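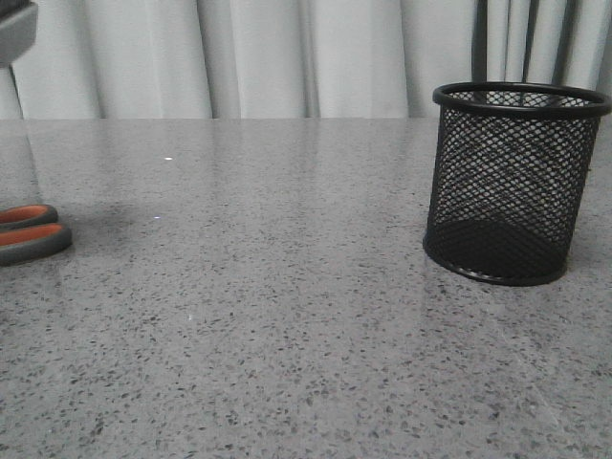 Warum kann die Schere schneiden?

Eine Schere hast du sicher schon hundertmal in der Hand gehabt. Du machst die Hand auf, du machst die Hand zu, und das Papier ist in zwei Teilen. Das geht so leicht, dass man selten darüber nachdenkt. Trotzdem steckt in der Schere ziemlich viel Physik, und ein Teil davon ist schon sehr alt.

Nimm eine Schere mit runden Spitzen und ein paar Blätter Altpapier. Dann kannst du beim Lesen gleich ausprobieren, was im Text steht.

Zwei Messer, die sich treffen

Eine Schere besteht aus zwei Hälften. Jede Hälfte hat oben eine Klinge und unten einen Griff. In der Mitte sind sie mit einer Schraube oder einer Niete verbunden. Diese Stelle heisst Drehpunkt, denn um sie drehen sich beide Hälften.

Wenn du die Griffe zusammendrückst, bewegen sich die Klingen aufeinander zu. Sie stossen aber nicht zusammen wie zwei Zähne, sondern gleiten ganz knapp aneinander vorbei. Eine Klinge drückt das Papier nach unten, die andere drückt es nach oben. Das Papier kann diesen beiden Kräften nicht gleichzeitig folgen und wird getrennt. In der Technik sagt man dazu: Das Material wird abgeschert. Du hörst schon, dass dieses Wort mit der Schere verwandt ist.

Schau beim Schneiden einmal langsam zu. Die Klingen berühren sich immer nur an einer kleinen Stelle, und diese Stelle wandert von hinten nach vorne bis zur Spitze.
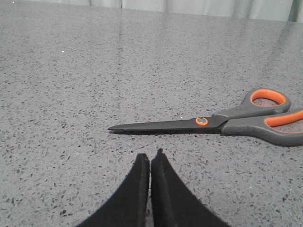 Deshalb brauchst du für einen langen Schnitt nicht die ganze Kraft auf einmal. Du schneidest in jedem Moment nur ein winziges Stück, danach das nächste und wieder das nächste. Ein Messer, das man von oben gerade auf einen Karton drückt, hat es viel schwerer. Es muss auf der ganzen Länge gleichzeitig durch den Karton kommen.

Vielleicht glaubst du, dass die Klingen einer Schere ganz gerade sind. Bei vielen guten Scheren stimmt das nicht. Sie sind ein klein wenig gebogen, so wie ein Blatt Papier, das nicht flach liegen will. Durch diese Biegung drücken sie an der Stelle, wo gerade geschnitten wird, fest gegeneinander. Ist die Schraube zu locker, fehlt dieser Druck. Dann knickt das Papier und rutscht zwischen die Klingen — das kennst du bestimmt von einer alten Bastelschere.

Der Trick mit dem Hebel

Eine Schere ist auch ein Hebel. Eigentlich sind es sogar zwei Hebel, die am selben Drehpunkt sitzen. Einen Hebel kennst du von der Wippe auf dem Spielplatz. Wer weit aussen sitzt, kann ein schwereres Kind heben, das nahe bei der Mitte sitzt.

Bei der Schere ist es gleich. Deine Finger drücken an den Griffen. Auf der anderen Seite des Drehpunktes liegt das Papier. Je näher das Papier beim Drehpunkt liegt, desto grösser ist die Kraft, mit der es geschnitten wird.

Versuch dazu:

1. Falte ein Blatt Papier viermal, so dass ein dickes Päckchen entsteht.
2. Versuche, das Päckchen nur mit den Spitzen der Schere zu schneiden.
3. Schiebe es jetzt ganz nach hinten zwischen die Klingen und schneide noch einmal.

Beim zweiten Mal geht es deutlich leichter. Deine Hand ist nicht stärker geworden, du hast nur den Hebel besser benutzt.

An diesem Unterschied kann man auch erkennen, wofür ein Werkzeug gemacht ist. Eine Blechschere hat lange Griffe und kurze Klingen, sie braucht viel Kraft. Eine Papierschere hat lange Klingen, denn Papier ist dünn und der Schnitt soll lang und glatt werden. Mit einer Gartenschere schneidet man Äste, und bei ihr sind die Klingen kurz und dick.
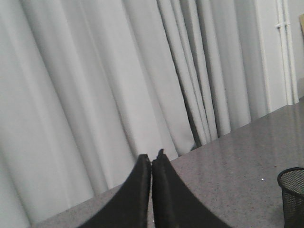 Wie alt ist die Schere?

Die ersten Scheren hatten noch keine Schraube. Sie waren aus einem einzigen Stück Metall, das wie ein U gebogen war. An beiden Enden sass eine Klinge. Man drückte sie mit der Hand zusammen, und wenn man losliess, federte das Metall wieder auseinander. Man nennt sie Bügelscheren. Mit solchen Scheren wurden Schafe geschoren, und an manchen Orten macht man das noch heute so.

Schon im alten Rom gab es auch Scheren mit einem Drehpunkt in der Mitte. Sie sahen unseren Scheren bereits ziemlich ähnlich. Jede musste vom Schmied von Hand gemacht werden, darum war eine gute Schere etwas Wertvolles und wurde oft in der Familie weitergegeben.

Besuch beim Scherenschleifer

Engelbert Stöckli schleift seit 53 Jahren Scheren. Er hat in der Werkstatt Aebischer gelernt und ist dort geblieben. Vor allem kommen Schneiderinnen und Coiffeure zu ihm. Im Januar hat er am meisten zu tun, dann liegen manchmal 100 Scheren in seinen Schubladen.

«Eine Schere wird nicht vom Papier allein stumpf», erklärt er. «Sie wird stumpf, wenn sie auf den Boden fällt, wenn man Klebeband damit schneidet und den Leim nicht abputzt, und wenn man damit Dosen öffnen will.» Beim Schleifen achtet er auf den Winkel der Schneide. Zuletzt gibt er einen Tropfen Öl auf die Schraube und prüft die Schere an einem Stück dünnem Stoff. Sie muss bis ganz nach vorne sauber schneiden.

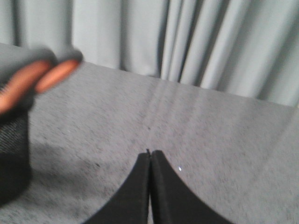 Scheren für die linke Hand

Wer mit der linken Hand schneidet, hat mit einer gewöhnlichen Schere oft Mühe. Das liegt nicht nur an der Form der Griffe. Die rechte Hand drückt beim Schneiden die Klingen von selber ein wenig gegeneinander. Die linke Hand drückt sie bei derselben Schere ein wenig auseinander. Ausserdem verdeckt die obere Klinge die Linie, auf der man schneiden möchte.

Eine richtige Linkshänderschere ist darum gebaut wie ein Spiegelbild. Der Lehrer Reto Berchtold hat in seinem Klassenzimmer beide Sorten, die linken haben einen grünen Punkt am Griff. Die Kinder dürfen auch tauschen. Probiere es selber, wenn du beide Sorten findest: Zeichne eine Schlangenlinie auf ein Blatt und schneide sie zuerst mit der einen und dann mit der anderen Schere aus.

Wörter zum Merken

Drehpunkt: die Stelle, um die sich beide Hälften der Schere drehen.
Schneide: die scharfe Kante der Klinge.
Abscheren: trennen durch zwei Kräfte, die knapp aneinander vorbei drücken.
Bügelschere: eine Schere aus einem gebogenen Stück Metall, ohne Schraube.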